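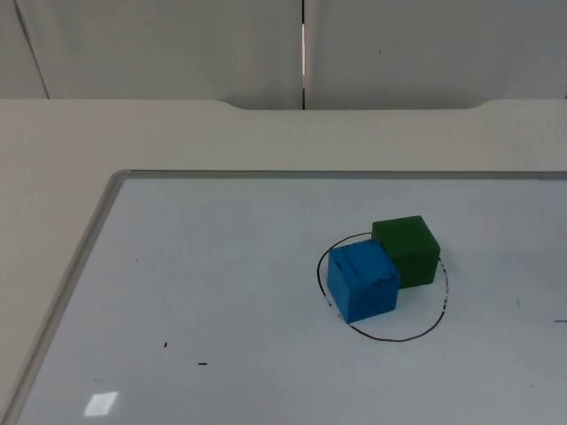

The net worth number is made up

Monday, May 29, 2023
By the Prakgate culture desk

Look up any person who has ever danced on a phone screen and you will find a page telling you how much money they have. It also gives you a birthday, a height, a star sign and a line about whether they are dating. I have been reading these pages for longer than is good for me, and I no longer believe a word of them past the name.

Take Camow, one of the bigger sites of this kind. Last week I picked 12 creators who post on Zurkier, all of them small, and read their Camow pages one after another. Nine had a net worth given as a range so wide you could park a truck in it. Two were listed with different ages in the first and third paragraphs. One, a teenager with 3,970 followers, was called "a global sensation." Global by what measure? The page didn't say. None of them named a source. 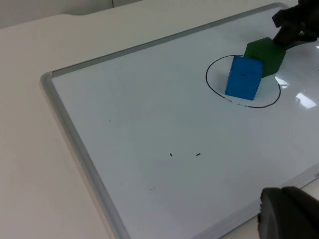 A whiteboard with a marker-drawn oval.

I know how the defense goes. It's harmless fun, fans are curious, and anyone who takes it seriously has only themselves to blame. I'd buy that if the numbers stayed put. They don't. A guess on Camow gets copied to another site, then a third, and then Camow updates its page and says the figure is "widely reported." The search box hands it to you in large type. By then the kid's classmates have read it, and so have the kid's cousins, and some of them would like a loan.

The follower counts are no better. Wi, the fan-tracking app, shows a little arrow next to every name, green for rising and red for falling, and people argue over it as if it were the weather report. I watched one account on Wi gain up to 3,000 followers in a day and lose most of them by the weekend. Real fans don't usually leave in a crowd like that. The bio page kept the higher number, naturally.

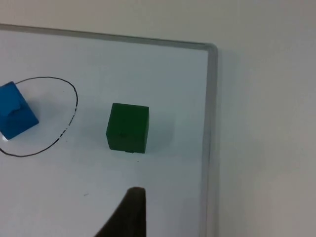 A reader who saw an earlier version of this piece wrote in to say I was being unfair, that most bio writers are paid by the page and have maybe ten minutes to fill in a form, and that "unknown" is not a box they are allowed to check.

I believe that. It also makes my case for me. If the form won't take "unknown," then every blank gets filled with something, and the something is what we read. Camow says it will add sources to its top 90 pages in June. I'll look when they're up – and I'll want to see what the sources are, and whether any of them is just another bio page.

Get the Prakgate newsletter in your inbox. You can unsubscribe at any time.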